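Chapter 3
Water Rights and Drainage Law on Working Farms
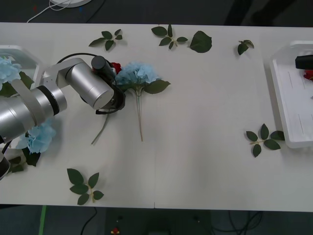

Department of Agricultural Policy and Rural Law, Treloar College

Farmland is bought and sold by the acre, but its value depends heavily on the water that reaches it and the water that can be removed from it. This chapter covers the legal rules that govern both. Chapter 2 dealt with title to land; the reader should be familiar with easements before going on.

State law on surface water falls into two main systems. Under the riparian system, a landowner whose property touches a stream may make reasonable use of the water. Under prior appropriation, the right belongs to the party who first put the water to beneficial use, and it may be lost if it is not used. Several states combine the two, and a farm that crosses a county or state line may hold rights of different kinds.

Groundwater is treated separately in most states. The older rule let a landowner pump without limit from beneath the property. Many legislatures have since replaced it with permits, well spacing rules or local management districts.

Drainage raises a different set of questions. A field tile line that improves one farm may send more water onto the next – often through a ditch that neither owner built. Courts have applied three tests to such disputes: the common enemy rule, the civil law rule and the reasonable use rule. Section 3.2 compares them.

The Detham Drainage District is used as a case study throughout the chapter. The district serves 2678 acres along Umer Creek and is funded by an assessment on each parcel. In one September, the owners of the Solier tract objected to a new lateral ditch placed 500 feet above their lower field. They claimed that the district had exceeded its easement. The district replied that its enabling statute allowed the work without further consent. The pleadings are reprinted at the end of the chapter.

Terms to know before Section 3.1: riparian right, appropriation, beneficial use, servient estate, assessment, lateral.

3.1 Sources of Water Law

Water law is mainly state law. Federal law enters where a stream is navigable, where wetlands are filled, or where an irrigation project was built with federal funds.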